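The laundry room at Blackwood House in Prasthorpe is at the back of the ground floor, past the bike racks. The woman who has run it for four years asked that her name be left out. She agreed to talk on Saturday, August 7, 2021, while she got through the week's sports clothes.

Blackwood House rents rooms to students and to people on short work contracts. Residents pay a flat fee and leave their clothes at the door. She does the rest.

"People think it's the washing that takes the time," she said. "The machine does the washing. My time goes on sorting, and on pockets."

She checks every pocket by hand. Most of what she finds is tissues and bus tickets. Last August she found a house key that its owner had already paid to replace.

The Clulow soccer club, which plays on the field across the road, started sending its shirts over two seasons ago. She turns them inside out and washes them cool, and she keeps them away from anything with a zipper.

"Red is the one I watch," she said. "Red with white on it, you don't leave that sitting damp in a basket overnight. I did it once and the stripes went pink. I bought the boy a new one."
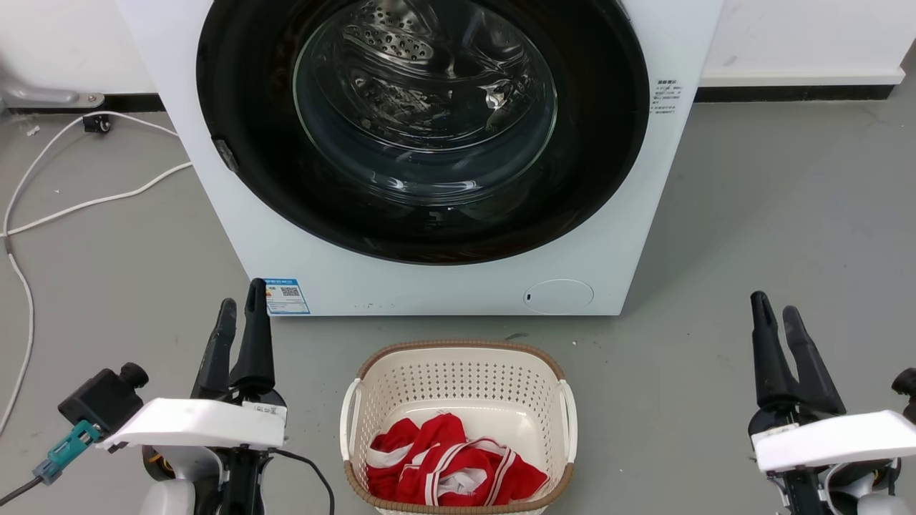

She prefers a front loader. The last place she worked, a small hotel called the Feltel, had top loaders, and she said her back still remembers them. With a front loader she puts the basket on the floor right in front of the door and moves things straight across.

She has opinions on detergent too. Most people use double what they need, she said, and then wonder why their towels feel stiff. She uses less than the box says and leaves out fabric softener for sports clothes.

She keeps a tally in a notebook. By the end of July it stood at 641 loads for the year. The whole of the year before came to 1,653, when the building was full.

"It's quieter now," she said. "I don't mind it. I get things folded the same day."

She plans to stay through next summer at least. She would like a second drying rack and a better shelf — the one she has leans — and she has asked the office for both.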